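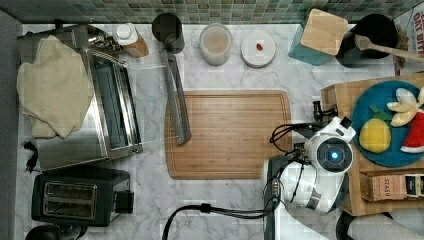

Page last changed: Sep 20, 2026

About us

Hi, and welcome to Plarberg! I started this place out of pure irritation, so I should own up to that first. I'd spent years around robot arms in factories, where everything has a fence and a yellow line and a laminated sheet on the wall, and then I walked into a home robotics lab and found people making up the rules as they went along. Smart people, lovely people (some of them work here now!), but if you asked who was allowed to reach past a moving arm you got a different answer from each of them.

So we write house rules for robots in kitchens. Our main set is called Dosis, it's 27 rules long, and it fits on two pages if you don't mind small type. We also teach it, in one-day classes for labs, schools and small companies, and we run our own arms under it all week long. If a rule annoys us on our own counters, we rewrite it.

A few of the ones we get asked about most:

Speed. When a person is within reach, the arm tip stays under 300 millimeters a second. Yes, it's slow. You get used to it.

Stop button. Within arm's length of whoever is running the session, and never behind the robot.

One voice. Only one person says "go." Anybody at all can say "stop," including the new kid and the delivery guy.

Hands. If you need to move something on the counter, you say so out loud, the arm gets paused, and you wait for the answer before you reach in.

Cables are where I get preachy, I'm afraid. Rule 9 says you check every cable before the first move of the day, and you check it through the whole range of the arm, since a loop that looks fine when the arm is parked can snag once the wrist turns.

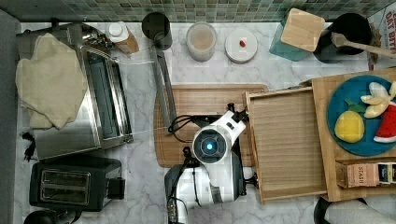 Setting up the counter takes up a whole section of Dosis, and it's the part I'd fight for. Our view is that a practice kitchen should look like a kitchen, so we don't strip everything away to make life easy for the robot. What we do ask is that practice food starts out as toy food, like the lemon, bananas and watermelon slice on that teal plate, and that you write down where each thing sits before you begin. Real fruit comes later, and knives come a lot later, after a separate sign-off that we call Akanda.

We've trained 74 teams so far, and plenty of them still write to argue with us (please keep doing that!). The next version, Sena, comes out in October, with a longer section on towels and other floppy stuff. If you'd like to read the draft or book a class, the contact form is the quickest way to get us.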